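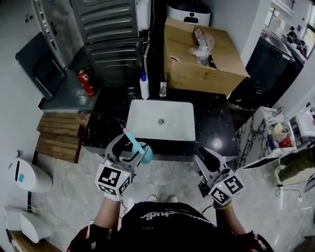
The light stayed green the whole time and the jaw would not let go, one operator in Gondthorpe wrote to our support desk, adding that it took a second person to get the grip off.

Rornard Stops Use of Brituta Hand-Held Grippers Over Jaw Release Fault

GONDTHORPE, March 31, 2024 – Rornard is asking all customers to stop using certain Brituta hand-held grippers until a part inside the grip has been replaced. The jaw on these units can stay closed after the operator lets go of the trigger. If a finger is between the jaw and the frame when this happens, it can be pinched and held there.

The notice covers 2387 grippers with serial numbers ending in C. They were put together at our Castaño plant from October on. Left-hand and right-hand models are both affected. Grippers with other serial endings use an older release spring and can stay in service.

We know of three injuries. All were bruised or cut fingers, and none needed a hospital stay. Two happened while an operator was picking a small item out of the jaw with the other hand. The third happened during cleaning.

What went wrong

The release spring sits on a small plastic post. On the affected units the post was molded slightly too short, and after heavy use the spring can slip off it. The trigger then moves freely but no longer opens the jaw.

The status light does not warn of this. It shows that the gripper has power and that recording is on, and it stays green even if the spring has come off. Several customers told us they had taken the green light to mean that the whole unit was working. Our manual did not say clearly enough that it doesn't, and we are rewriting that page.

We also should have acted sooner. The first report reached us as a complaint about a sticky trigger and was handled as a cleaning question. It was linked to the spring only after the second injury.

Why household work is affected most

Brituta grippers are used in pairs to record everyday tasks that are later used to train robots. A bathroom task might have the operator lift a toothbrush and a cup and set them down again, many times in a row. Thin handles and smooth cups make the jaw close hard and often, and in our tests this kind of work wore the spring loose fastest. One test unit failed after 2506 closings. A unit with the corrected post was still working when we ended the test at 3351.

What customers should do

Check the serial number on the underside of the grip. If it ends in C, switch the gripper off, take off the hand strap and set the unit aside. Do not open the grip or try to reseat the spring. If only one gripper of a pair is affected, the other may be kept, but please tell us so that we can match the replacement to it.

If a jaw is stuck closed, do not pull on it. Switch the unit off and turn the release screw at the base of the jaw counterclockwise until it opens. Gloves do not protect against a pinch – please don't rely on them.

Rornard will pay for shipping both ways and replace the post and spring at no charge. Repaired grippers will carry a blue dot beside the serial number. Customers may ask for a refund instead.

Recordings made with affected grippers are not changed by the fault, apart from any session in which the jaw stuck. Our support desk can help find those sessions.

Shipping labels are being sent to every registered owner. Customers who bought a gripper secondhand can ask for one through the support page on the Rornard website.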